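Ranjbar 4 Arm Controller
Part no. 1626. Sold by Clovivari, Tisberg

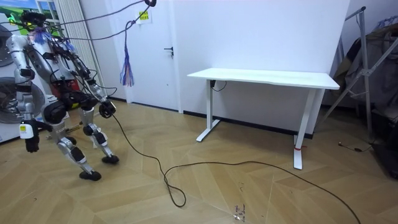
The Ranjbar 4 drives two arms with different end effectors from one unit. Each side keeps its own grip profile, so a curled-finger hand and a gripper can be compared on the same task without reloading settings.

Control loop: 1000 Hz
Stored grip profiles: 10
Arm channels: 2
Logging: position, motor current, wrist angle

Bench testing is done at our Zovuvville shop. In side-by-side trials, run the same reach with each end effector and export both logs. Wrist angle is recorded separately from finger position. Profiles saved on the older Ranjbar 3 must be converted before loading.

Supplied with controller, power lead and mounting plate. End effectors and arm cables are sold separately. Trial units ship on Monday. Return shipping is paid by the customer.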